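Drawer fronts out of line after replacing the runners

Posted by Mio Maruyama in Cabinets and Joinery

I have a run of three base units built by a local shop, Bermúdez, before we bought the house. Carcasses are 18 mm birch plywood, drawer boxes are solid maple with dovetailed corners. The old side-mount runners were worn, so in July I replaced them with full-extension ball-bearing runners, 400 mm long, rated for 76 pounds a pair. The drawers slide well, but two problems remain.

The wide drawer in the middle unit racks when pulled from one end. The front of the same drawer also sits lower on the left than on the right. I measured the opening at 420 mm wide at the front. I have not measured it at the back. The screw holes from the old runners were filled with glue and matchsticks before I drilled new ones.

Is this a runner fault, or do I need to take the unit out and square it?

Esperanza Ibarra

Measure the back before you do anything else. Side-mount runners need a fixed clearance on each side, usually half an inch, and most tolerate very little deviation over their length. If the carcass is wider at the back than at the front, the runners are pulled apart as the drawer closes and the bearings carry load sideways. Racking is the usual result.

Take the drawer out and measure the opening at the front, at mid-depth and at the back, at the height of the runner. Then measure the drawer box at the same three points. Write the numbers down in pairs and subtract. 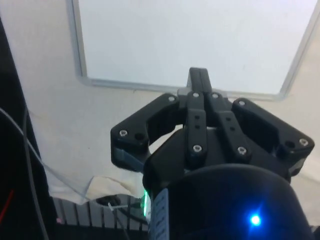

If the clearance grows toward the back, pack behind the cabinet member of the runner with veneer or thin card until it is even. Put the packing at the screw positions, so the runner is not bent between them. If the clearance shrinks, the box has to come down in width. Plane the sides evenly and check often – it is easy to go past the line on maple.

The low left corner is a separate matter. Set a straightedge across both runners at the front and put a level on it. Then do the same at the back. Most runners have slotted holes for vertical adjustment. Loosen the screws in the slots, raise the left runner, tighten, and only then add the screws in the round holes.

Julián Sepúlveda

Cheap runners. Buy better ones. I fitted Ikis on all of mine and never had to adjust anything.

Shaimaa El Fassi

Esperanza covers the clearance. I would add two points.

Matchsticks and glue do not hold a screw well in the edge zone of plywood. Drill the old holes out to 3/8 inch, glue in hardwood dowels, let them cure overnight and trim them flush. Then redrill.

Also, check the diagonals of the drawer box itself. If they differ, the box is out of square and no amount of packing will cure it.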